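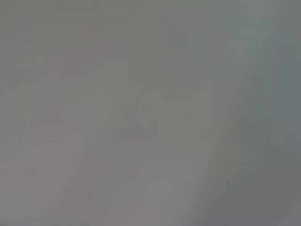

第三章 第一次培养:从唤醒菌种到烤出第一炉面包

欢迎来到最有意思的一章!前两章我们把Jusico发酵箱装好、通了电,也校过了温度探头,现在终于可以让它干点正事了。天然酵种这件事,说难也难,说简单也真的简单:面粉、水、时间,剩下的交给微生物。第一次看到面糊自己鼓起来的时候,我在厨房里喊出了声,希望您也有这样的时刻。

本章适用于2025年4月以后的固件版本。旧版本的菜单里没有“唤醒”这一项,请先按第二章末尾的方法升级。

3.1 开始之前

请准备好以下物品:
随机附带的干酵种一包(Selness,银色小袋)
全麦粉和高筋白面粉,普通超市的就行
凉白开,或者放置过夜的自来水
带刻度的玻璃罐,罐口要够宽,勺子能伸到底
精度1克的厨房秤
一根橡皮筋,用来标记面糊的高度

注意:玻璃罐要用热水烫过并彻底晾干。不必像做果酱那样煮沸消毒,但洗洁精一定要冲净。

关于水,多说一句。有些地区的自来水氯味很重,酵种醒得慢,还容易让人以为是机器坏了。接一壶水敞口放一夜,或者烧开放凉,问题基本就解决了。纯净水也能用,矿物质少一些,头几天气泡会小一点,别着急。

3.2 唤醒干酵种

1. 把玻璃罐放在秤上,去皮归零。
2. 倒入整包干酵种,加35克温水,轻轻晃匀,静置到颗粒变软。
3. 加入35克全麦粉,用硅胶刮刀搅到看不见干粉。罐壁上沾的面糊也请刮下来,干在上面的那一圈最容易长霉。
4. 盖子虚掩,不要拧紧。
5. 在面糊的高度套上橡皮筋。
6. 将罐子放在发酵箱中层网架的中央,关门。
7. 按“模式”键,选择“唤醒”,再长按“确认”,听到两声短音后松手。

屏幕上会出现一个缓缓转动的圆圈,表示加热板已经开始工作。箱内升温要一点时间,这期间玻璃门上可能起一层薄雾,属于正常现象,温度稳定后会自己散去。

警告:发酵会产生气体。切勿使用密封罐,也不要把卡扣罐的卡扣扣死,否则玻璃可能爆裂。

提示:罐子底下垫一只浅盘。面糊活跃起来真的会爬出来!我的第一罐就溢到了加热板上,焦味两天才散。

3.3 每日喂养

从第二天起,每天喂一次,时间尽量固定。我习惯在早上煮咖啡的时候喂,顺手就做了。

1. 按“暂停”键,取出罐子。
2. 先看,再闻。看气泡的大小和分布,闻有没有酸味、果香或者酒味。
3. 留下35克面糊,其余的取出另用(用法见3.6)。
4. 加入35克水,搅散。
5. 加入35克面粉,全麦粉和白面粉各一半,搅匀。
6. 重新调整橡皮筋的位置。
7. 放回箱内,按“继续”。

如果某天忘了喂,不用慌,第二天照常喂就好。酵种比我们想象的结实得多。连续忘了好几天,表面会分出一层灰褐色的液体,带酒味,倒掉或搅回去都可以,搅回去味道会酸一些。

注意:第三天前后,面糊常常突然安静下来,前一天还冒泡冒得热闹,今天一动不动。很多朋友就是在这里放弃的,太可惜了!这时罐子里的菌群正在更替,继续喂,通常再过几天它就会重新活跃。

3.4 怎样判断酵种可以用了

请在喂养后观察,符合下列情况时就可以准备做面包:
面糊能涨到橡皮筋高度的2倍,并且连续几天都能做到
侧面看气泡大小不一,顶部微微隆起
气味酸而清爽,像酸奶或者青苹果
舀一小勺放进水里,能浮起来

最后一条仅供参考。全麦比例高的酵种有时浮不起来,照样能烤出很好的面包。

停止使用的情况只有一种:面糊表面出现粉红、橙色条纹,或者长了毛。请整罐丢弃,清洗箱体(见第五章),换一包新的干酵种重新开始。不要试图刮掉表层继续用。

3.5 第一炉:入门乡村面包

这份配方是我们的同事Rocío Orozco写的,她烤了很多轮,最后定下一个对新手特别宽容的版本。水量偏低,面团不粘手,整形时心里不会发慌。

材料:高筋面粉360克,全麦粉40克,水260克,活跃酵种80克,盐9克。

1. 把水和酵种放入大碗,搅成牛奶般的颜色。
2. 加入全部面粉,拌到没有干粉,盖上湿布静置半小时。
3. 撒上盐,手沾一点水,把盐捏进面团。
4. 每隔半小时折叠一次:从一边拉起面团,叠向对侧,转动碗,重复一圈。一共做四次,您会感觉到面团一次比一次有弹性,特别神奇。
5. 将碗移入发酵箱下层,选择“面团”模式。
6. 面团明显变大、表面有气泡、晃动时微微颤动,即可取出。
7. 在撒了薄粉的台面上整成圆形,收口朝上放入藤篮。
8. 藤篮套上袋子,放冰箱冷藏过夜。
9. 第二天,把铸铁锅连盖放进烤箱,预热到230度。
10. 面团倒扣在烘焙纸上,用锋利的刀片划一道口子,深度大约半个指节。
11. 连纸一起放入锅中,盖上盖子烤25分钟。
12. 取下盖子,降到207度,再烤20分钟,直到外壳呈深棕色。
13. 移到晾架上,完全放凉再切。

警告:铸铁锅极烫,请戴长款隔热手套。揭盖时盖子朝自己的反方向掀开,避开蒸汽。

第13步最难做到,我知道。刚出炉的面包会噼啪作响,满屋子都是香味,谁都想马上来一刀。可是内部还在定形,热着切会发粘。

3.6 取出的面糊怎么用

不要倒进下水道,面糊干了会堵。可以装在盒子里冷藏,攒够一碗做点别的:
葱花煎饼:面糊加鸡蛋、葱花和盐,平底锅小火煎到两面金黄
薄脆饼干:面糊加橄榄油和芝麻,抹得越薄越好
松饼:面糊加牛奶、糖和少许小苏打,现拌现煎

冷藏的面糊请在一周内用完。刚开始培养那几天取出的面糊菌群还不稳定,建议直接装袋丢进厨余垃圾。

3.7 暂时不烤的时候

出门旅行,或者七月天热不想开烤箱,可以让酵种休眠。

1. 照常喂养一次,水量减少一些,让面糊稠一点。
2. 在发酵箱内放置一小时。
3. 盖好盖子(仍然不要拧死),移入冰箱冷藏。
4. 在发酵箱菜单中选择“待机”,拔下电源,箱门留一条缝通风。

恢复使用时,取出酵种,按3.3的步骤喂两三次,涨势回来了就能用。

3.8 常见情况

面糊有气泡,但涨不高:多半是太稀。下次喂养少放一点水,或者把白面粉换成蛋白质含量更高的。
屏幕显示“E2”:温度探头没有插到底。断电,拔出探头,对准凹槽重新插入。
面包底部发黑:在铸铁锅下方一层放一只空烤盘,隔一隔下火。
面包切开有大洞,周围却很密实:通常是发酵不足。下一次在第6步多等一会儿。
酸味太重:缩短冷藏时间,或者在酵种刚涨到最高点时就使用。

使用Vinetico网架的用户请注意,该网架比原装的略高,放大号罐子时请先取下上层,免得盖子顶到风扇罩。

下一章介绍用同一台发酵箱做酸奶和天贝,其中天贝部分需要用到Awasthi通风托盘,请提前检查包装盒底层。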